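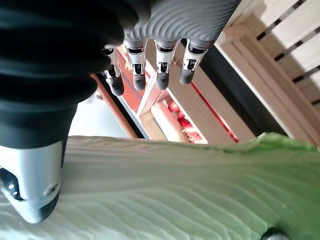
A large pale green and white leaf.

Why Are Some Leaves Two Colors?

Reading time: 5 minutes

Most leaves are green. You know that already. But if you look at the plants on a windowsill or in a garden center, you will find leaves with white edges, cream stripes, yellow spots or pale patches shaped like clouds. Plants with leaves like these are called variegated plants. You say it like this: VAIR-ee-uh-gay-ted. It means "having different colors."

What makes a leaf green?

A leaf is made of tiny parts called cells. They are so small that you need a microscope to see them. Inside many of the cells are even smaller parts that hold a green material called chlorophyll (KLOR-uh-fill).

Chlorophyll catches sunlight. The plant uses the energy in that light to turn water and air into sugar. The water mostly comes up from the roots. The part of the air it needs is a gas called carbon dioxide, and it comes in through very small holes in the leaf. The sugar is the plant's food. Making food this way is called photosynthesis.

So where is the green in a white stripe?

In many variegated plants, the cells in the white parts have little or no chlorophyll. Without it, there is nothing to color them green, and they look white or cream. If there are yellow colors in the cells, that part of the leaf looks yellow. These yellow colors are in plenty of ordinary green leaves too, but the green covers them up.

The white parts cannot make much food. They live on sugar made by the green parts, which travels through the veins of the leaf.

Now you can guess why many variegated plants grow slowly. They have less green to work with. A plain green plant and a striped plant of the same kind can sit on the same shelf and get the same water, and the plain one will often be bigger after a year.

How does it start?

There is more than one way.

Sometimes a plant has a change in some of its cells. A cell that used to make chlorophyll stops making it. When that cell divides, the new cells have the same change. After many divisions there is a whole patch or stripe of pale cells next to the green ones. A plant like this has two kinds of cells growing side by side.

Sometimes the pattern belongs to the plant from the beginning. Its parents had it and its seeds will grow into plants that have it too. Some plants that grow on the floor of hot, wet forests are like this.

Silvery patches can be made by air. There is a thin pocket of air just under the skin of the leaf, and light bounces off it. The cells below can still be full of chlorophyll.

And some patterns come from a virus. Long ago, people paid a lot of money for tulips with streaky petals. The streaks were caused by a virus that made the bulbs weaker.

Can a striped plant turn green again?

Yes. Gardeners call this reverting. One day a plain green shoot comes up among the striped ones. It has more chlorophyll, so it grows faster, and after a while it can crowd the others out. If you want to keep the stripes, ask an adult to help you cut the green shoot off where it begins.

The opposite can happen too. A shoot can come up with no green at all. It may look pretty for a time, but it has to be fed by the rest of the plant. A seedling that is completely white will die once it has used up the food stored in its seed.

Looking after a variegated plant

Put it in a bright place, but out of strong midday sun. The pale parts of many leaves burn easily and turn brown and crisp. In a dark corner, some kinds make new leaves with less white on them.

Push a finger into the soil before you water. If it feels damp, wait. Wipe dust off big leaves with a soft, wet cloth - hold the leaf from underneath so that it does not bend. Some houseplants have sap that can make your skin itch, so wash your hands when you are done, and never put any part of a houseplant in your mouth.

Try it: a leaf map

You will need a variegated leaf that is still on its plant, a sheet of thin white paper, a pencil and crayons.

1. Lay the paper gently over the leaf and trace the edge.
2. Take the paper away and draw the biggest veins.
3. Color in the green parts. Use a different crayon for light green and dark green.
4. Leave the white parts blank.
5. Do the same with another leaf from the same plant and put your two maps next to each other.

Are the patterns the same? Look at where the pale parts are. On some plants they keep to the edge, and on others they follow the veins or turn up anywhere.

Words to know

Cell - a tiny part that living things are made of.
Chlorophyll - the green material that catches light in a plant.
Revert - to go back to how something was before.
Variegated - having patches, stripes or spots of different colors.

Written by Leonor Gouveia. Checked by Geetha Thevar.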